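Mallmont > Fonds domestiques > Flillow > LISEZ-MOI

Flillow - la table à thé, ses objets et leurs noms

Version de février. Remplace la précédente, qui appelait « divers » à peu près tout ce qui n'était pas une tasse.

Résumé

Flillow est un lexique annoté en français des objets que l'on pose, déplace et finit par ranger autour d'une table à thé. Il contient environ 4000 fiches courtes, rédigées à la main, et une table de correspondance entre les mots que les gens emploient et ceux qu'ils devraient employer si l'on en croit les catalogues de vaisselle. Les deux listes se recoupent moins qu'on ne l'espérait au départ.

Le projet est né à Mallmont d'une dispute sur la théière. Il aurait pu s'arrêter là.

Contenu du dossier

fiches.csv : une ligne par fiche, avec le nom retenu, les variantes, la place habituelle sur la table et une remarque libre.
gestes.csv : les verbes (poser, pousser, soulever, verser, reposer, ranger), chacun avec les objets auxquels il s'applique.
litiges.txt : les cas non tranchés. C'est le fichier le plus lu du dépôt, et de loin.
images/ : les vues qui accompagnent les fiches.

L'encodage est en UTF-8, le séparateur est le point-virgule. Les accents ont survécu à la dernière conversion, sauf dans trois remarques libres où Finbarr Tierney avait écrit « thé » de trois façons différentes. Nous avons laissé.

La table

Tout part du plateau. Dans les fiches, il est désigné par « plateau », jamais par « table », et ce choix nous a valu un courrier étonnamment long d'un lecteur pour qui un plateau se porte à deux mains avec des biscuits dessus. Il a raison aussi. Les deux sens figurent donc dans la table de correspondance, numérotés, et le sens meuble vient en premier.

Les couleurs de surface sont notées avec une prudence que certains jugent excessive : gris clair, gris moyen, gris tirant sur le vert, gris tirant sur le rose. Bohdana Ostapchuk avait proposé 17 nuances de gris. Après un vendredi entier passé à les départager, il en est resté quatre, celles que deux personnes de bonne foi pouvaient distinguer à la même heure.
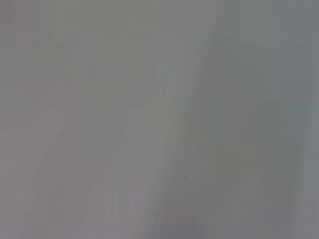 Pour chaque plateau, la fiche indique le ton dominant, puis le ton secondaire s'il y en a un, et s'arrête là. La matière n'est notée que si quelqu'un l'a vérifiée avec l'ongle. Une colonne « propreté » a existé. Elle a été supprimée quand il est apparu que tout le monde mettait « propre » pour sa propre table et « correct » pour celle des autres.

La grande querelle : théière ou bouilloire

Une théière sert à infuser, une bouilloire sert à chauffer. C'est net, tant que l'objet reste dans le catalogue. Une fois sur le plateau, de couleur sombre, avec une anse, il devient l'un ou l'autre selon la personne qui a soif. Nous avons renoncé à trancher à l'œil.

La règle en vigueur :

- si l'annotateur connaît l'objet et s'en sert, il écrit le nom qu'il emploie chez lui ;
- s'il ne le connaît pas, il écrit « théière ou bouilloire », en toutes lettres, et passe à la ligne suivante sans soupirer dans la colonne des remarques ;
- « cafetière » est refusé, sauf preuve par le café.

James, notre petit script de relecture, signale automatiquement les fiches où les deux mots se suivent avec un point d'exclamation. Il y en avait 80 au dernier passage. Il signale aussi « samovar », que quelqu'un glisse régulièrement dans les propositions avec l'espoir manifeste de nous user.

Les petits ronds

Autre source d'ennuis : les petits objets ronds. Sur une table à thé, un rond de petite taille peut être un couvercle, un dessous-de-verre, une boule à infuser fermée, un bouchon ou un aimant échappé du réfrigérateur. Vu d'en haut, tout cela se ressemble beaucoup, surtout en noir. La fiche correspondante s'intitule « petit objet rond » et c'est un titre provisoire depuis longtemps.

On ne déduit pas l'identité d'un rond de ce qui l'entoure. Une théière voisine ne fait pas un couvercle. Finbarr tient beaucoup à cette règle, que l'on appelle entre nous la règle Tinaton, du nom du salon de thé où il a soulevé avec assurance un couvercle de sucrier qui était le cendrier du patron.
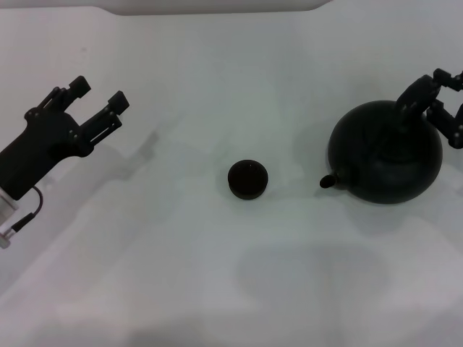
Fiche « petit objet rond » : un exemplaire noir près du centre ; à droite, grande théière ou bouilloire noire. Plateau gris très clair.

Comment noter les places

La place d'un objet se donne du point de vue de celui qui regarde la table, et du sien seulement. Les quatre mots admis sont « gauche », « droite », « centre » et « bord ». « Près de la fenêtre » a été retiré : la fenêtre n'est pas dans le lexique, et l'une de nos tables a changé de pièce entre deux relectures.

Pour l'anse, on écrit de quel côté elle se trouve quand on la voit. Sinon, on laisse vide. Une anse supposée n'aide personne à attraper quoi que ce soit.

Limites connues

Le vocabulaire est celui de gens qui boivent du thé assis. Les buveurs debout devant l'évier sont mal représentés, et c'est une lacune sérieuse le matin vers sept heures.

Les objets noirs sont décrits moins finement que les autres. On perd vite les détails de forme, et les annotateurs compensent par des adjectifs. « Élégant » a été banni, « mat » reste toléré.

Les fiches ne disent rien du contenu des récipients. Plein, vide, chaud, tiède depuis le déjeuner : rien de cela ne se lit de l'extérieur, et le lexique n'a pas vocation à goûter.

Contribuer

Les corrections passent par litiges.txt. Ajoutez votre ligne à la fin, avec vos initiales et une phrase d'argument, deux si vous y tenez vraiment. Les arguments du type « ma grand-mère disait » sont recevables et classés à part, sous la région de la grand-mère.

Bohdana relit les ajouts le vendredi. Les demandes concernant le mot « tisanière » attendent toujours qu'elle soit de bonne humeur.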